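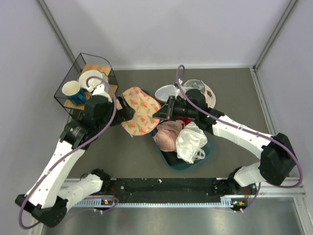

Storudo Household Textile Care Records

Data card, version 3

Summary

Storudo is a collection of written records on how households wash, dry, mend and store everyday textiles. It contains 465 records gathered from homes in the Nuvoddale district. Each record covers one household over one season and is stored as a single row in a tab-separated text file. The collection is maintained by the Grudau Institute for Domestic Studies and is intended for research on water use, garment life and household routines.

Contents

records.tsv holds the main table, one row per household.
items.tsv lists the textile categories used in the main table, such as bed linen, table linen, work clothing and children's clothing.
codes.txt explains the abbreviations used for washing method, drying method and type of repair.
changes.txt lists corrections made between versions.

All files are encoded in UTF-8. Missing values are left blank. A zero in a numeric column is a reported value and must not be treated as missing.

Collection

Households were recruited by letter and completed a paper diary. Participants noted each wash as it took place, the items included, the water temperature selected, and whether the items were dried indoors or outdoors. Repairs were entered on a separate page at the back of the diary. Completed diaries were transcribed at the Institute by two readers working independently, and differences between the two transcriptions were settled by a third reader.

The first diaries were issued in October. Households that joined later in the season are marked "L" in the entry column. Their records cover a shorter period and should not be compared directly with full-season records unless totals are converted to weekly rates. 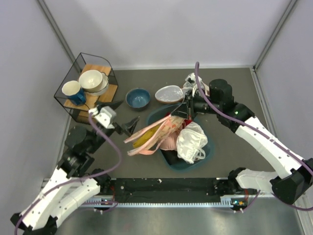

Item categories follow the Bárány classification, which groups textiles by use and not by fiber. A cotton dish towel and a linen dish towel therefore share a code. Fiber content was recorded only when the participant copied it from a care label, and 85 households supplied no fiber information at all. Analyses that depend on fiber should exclude these households.

Known limitations

Hand washing is likely to be underreported. Several participants remarked in the comments column that small items rinsed in a sink did not seem worth entering. Wash temperatures are those selected on the machine and were not measured. Homes that use a shared laundry room are included, but their water use is left blank.

The district has hard water, and results on fading or wear may not apply elsewhere.

Privacy

Names, street addresses and telephone numbers were removed before transcription. Comments that could identify a household were shortened. Users agree not to attempt to identify any participant.

Terms of use

The collection may be used free of charge for research and teaching. Publications should cite the Storudo Household Textile Care Records and state the version number. Redistribution of altered files is permitted if the changes are described in changes.txt.

Corrections

Errors may be reported in writing to the Institute's records office. Reports should give the file name, the row number and the value in question.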